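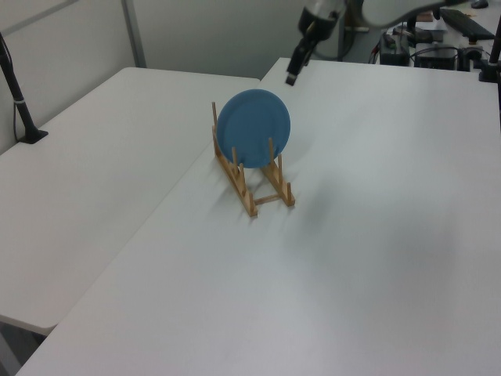
Pralmont wooden dish rack – short review

January 30, 2019

Bought after the wire one rusted. Pale wood, two rows of pegs, no varnish that I can see. Weighs next to nothing. 14 quid from Dakutlow, came in 2 days.

Good: pegs grip a dinner plate well, stands up straight, no rattling. Dries ok. Bad: slides on a smooth worktop if you're rough with it, and bowls are hopeless. Mugs forget it.

Now the real question, can a machine do the putting away yet? I think a rack like this is the fairest test going. Plate has to go in on its edge, between pegs, not a lot of slack. My kids manage it while looking at the telly. A robot arm – slow, careful, and a wet plate is a differnt matter from a dry one. One plate, maybe. A Sunday roast for six, no. Wouldn't pay 416 for it, never mind what they really cost.

So for now it's me and a tea towel. Rack gets 4 out of 5, lost one for the slidng. Stick some rubber feet on it and it's sorted.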